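Tips for Folding Day with the Govero Tabletop Pair

If you read my December page on sorting linens, you know I get excited about anything that helps with the laundry pile. The Govero kit has been on my workbench for 12 weeks now, and I'm still finding new tricks for it. It's two small arms you put together yourself, then teach by moving them through a job by hand. I love it! It's slow, it's fussy about fabric, and it has made me think harder about how I handle a pillow than I ever did before.

Start with soft things that have some body. A pillow is a great first lesson, much better than a T-shirt, which slumps into a puddle the minute you let go. Keep the floor of the work area plain and clear, and pick a cover with colors that stand out against it. Patchwork is wonderful for this — you can see at a glance which way a corner has turned.
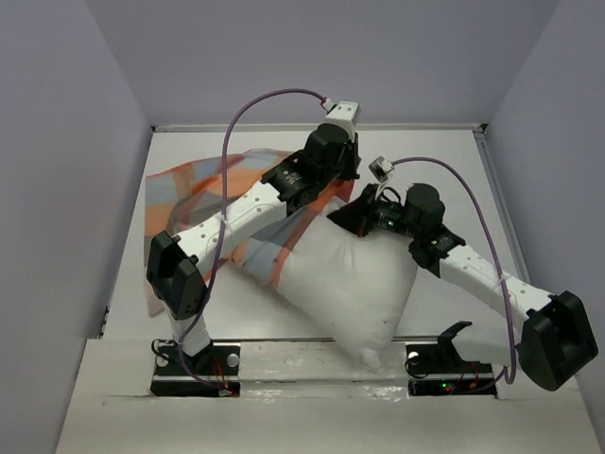
Nokuthula Baloyi
Home Workshop Editor
May 22, 2019

With two arms on one job, let one press on the pillow while the other deals with the cloth. I tried having both of them tug at the cloth together and got nothing but wrinkles.

A few more things that have helped me:

Check your cables before every session. They need enough slack to loop up over the joints, and a cable tie on the long link keeps the rest tidy. Don't pull the tie too tight.

Wipe the gripper tips with a barely damp rag. Lint builds up faster than you'd think (flannel is the worst).

Save a new lesson under its own name. I recorded over my best pillowcase run and had to teach it all over again.

Skip anything with loose fringe or lace.

The kit costs 400 dollars, and the Jalier grip pads are extra. I'd get the pads if you work with slippery cotton like sateen. The manual is thin on fabric settings, so plan on an evening of trial and error — I had fun with mine, but keep a snack handy. Next I'm trying dish towels, starting with the heavy waffle ones.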